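Winter Storage Tips for Camper and Trailer Gear
By Lionel Dobson
Oct 31, 2021

We own a small towable that gets used from spring until the leaves are down. For the first few years I parked it, pulled the battery and walked away. Every spring I paid for that with a musty mattress, a seized faucet or a bag of cushions that smelled like a basement. These are the habits that stuck.

Start with the fabrics

Take out everything soft. Curtains, cushion covers, bedding, the awning mat, the little towels you forgot were in the galley drawer. Wash what can be washed and give it an extra day to dry after you think it's done. Foam is slower than cloth. Stand the cushions on edge in a heated room with space between them.

Don't use trash bags for storage. Plastic holds in any moisture that's left, and by February you can smell it. A fabric bag with handles is better, and you can carry it down the stairs with one hand on the rail. Tie a paper tag to the handle with the contents written in pencil. Marker fades on some tags and bleeds on others.
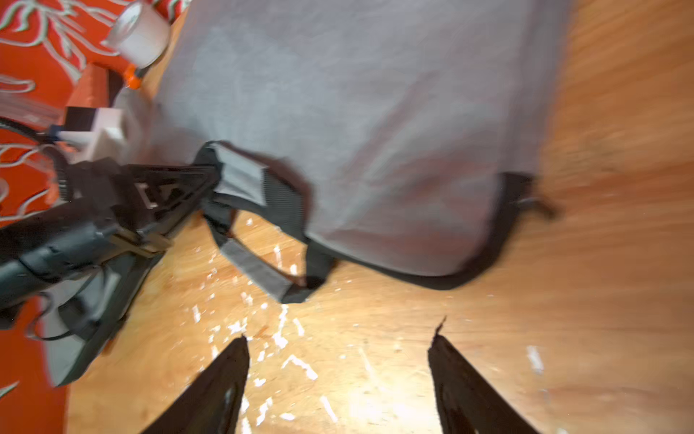 Wool blankets get their own bag with a few cedar blocks. Sand the blocks lightly each fall to bring the smell back. Skip mothballs. My sister-in-law, Tia Bramwell, used them once in a pop-up and they were still airing it out the next July.

The galley

Food comes out, all of it, including the salt and the sealed cans. Cans can freeze and bulge. Mice will go through a cardboard box of tea bags for the paper alone. Vacuum the drawers with the crevice tool, then wipe them down with one part white vinegar to one part water.

Prop the cooler or fridge door open. A rolled dish towel in the gap works and so does a wooden spoon with a rubber band around it. Leave an open box of baking soda on the shelf.

If you have a propane stove, shut off the cylinder at the valve, disconnect it and store it upright outdoors. Put a cap on the hose end. Spiders like the smell of gas and will build in the line, and then you get a weak yellow flame in the spring.

Water

Drain the tank first and open every faucet, hot and cold. Then run RV antifreeze (the pink kind, never automotive) until you see color at each one. Pour a cup down each drain for the trap. If you have a water heater, let it cool, bypass it and drain it separately. I forgot the outside shower in 2018 and bought a new valve for it.

Small parts

Hitch pins, fuses, spare bulbs, the level, the sewer cap, the key to the cabinet that only locks when you don't want it to. All of this used to go in a coffee can. Now it goes in divided baskets over the bench, with pins at one end and electrical at the other. Hang baskets at a height where you can see into them without a stool. Deep bins look tidy, but you'll end up dumping them out on the bench every time.

Wipe metal pins and the coupler with a thin coat of grease before they go away. Put the grease rag in a lidded metal can.

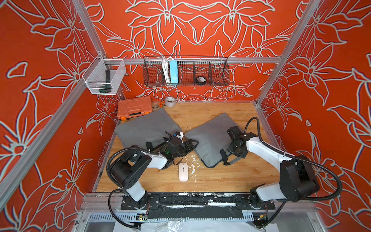
Wire basket with dividers, hung on a rail at the back of the table.

Battery

Charge it fully, disconnect the negative cable first, and bring it in to a cool shelf. Check it again in the middle of November and once a month after that. A full charge holds up to cold far better than a half charge. Clean the terminals with baking soda and water on an old toothbrush, and keep the stuff out of the cells.

Tires

Pump them to the pressure on the sidewall and get the weight off them if you can. Jack stands go under the frame, never under the axle tube. If you can't lift it, put scraps of plywood under the tires and roll the trailer forward a foot every few weeks. Cover them from the sun. Ours had plenty of tread left after 3,000 miles last year, but the sidewalls on the south side were checked from sitting.

Covers

A breathable cover is worth the money. A blue tarp flaps, wears through the paint at the corners and traps damp underneath. If a tarp is all you have, pad the corners with old socks or pool noodle and make a ridge down the middle so snow slides off.

Leave one roof vent open a crack under the cover. Set a tub of moisture absorber in the sink, where a spill won't matter, and empty it when it's two-thirds full.

Write it down

I keep one sheet taped inside the closet door with what was done and where things went. Cyril Haslam, who stores his rig next to ours, takes pictures on his phone. Either way, include the tire pressures and the fuse sizes, and note anything that was broken when you put it away. Order those parts now. In April everybody wants the same faucet.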